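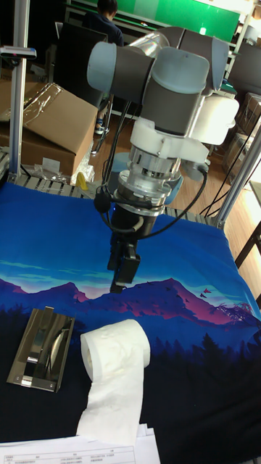
Guest Washroom Fittings: Covered Paper Holders

Clallach Residents' Forum > Building Maintenance > Shared Facilities

Posted by kpandey
Saturday, September 14, 2019

Residents are advised that the paper holders in the ground floor washrooms are to be replaced. The proposed model is stainless steel, with a flat base plate, screw holes at the corners and a curved cover over the roll. Comments are invited before the order is placed with Driromine under reference 1072.

Kanchan Pandey
Facilities Office

Reply from ck_cheng

Thank you for the notice. I wish to record an objection to the cover. The old holders in the east washroom had a similar hood, and visitors regularly tore the paper against it and left strips on the floor. An open bar would be simpler to refill.

Chi-keung Cheng, Apartment 451

Reply from northstair

I must respectfully disagree with the previous poster. The washbasins are very close to the holders, and an open roll is frequently splashed. A cover is preferable in that position. My concern is the fixing. Will the existing holes in the tile be reused?

Reply from kpandey

The existing holes do not match the new plate. The contractor will fill them and drill again. Both washrooms will be closed for two hours while this is done, and a notice will be posted on each door.

Reply from ck_cheng

I accept the point regarding the basins. It does not apply in the west washroom, where the holder is on the opposite wall. May the two rooms be treated separately?

Reply from tenant_yen

I would also ask that the shiny finish be reconsidered. The handrails installed in July show every fingerprint, and the cleaning schedule has not been changed to allow for it.

Reply from kpandey

Separate fittings for the west washroom will be priced and the result posted in this thread. The question of finish has been passed to the cleaning supervisor. Residents with further comments on the height of the holders should add them here, stating which washroom they refer to.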